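**Tramarden, July 2026.** Iveck has opened a program in which its staff teach two-gripper robots to clear and sort items on a tabletop by remote control. An operator guides the grippers through each task, and the movements are recorded for later training.

The current exercises use candy wrappers, a can and an open box. Operators are asked to complete 300 recorded runs before the objects are changed. Dolan supplies the control equipment, and Arnotura will review the recordings.

The company plans to extend the program to a second site in December, with 87 operators trained by that date.

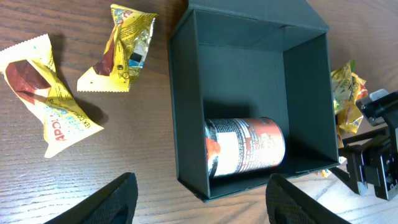
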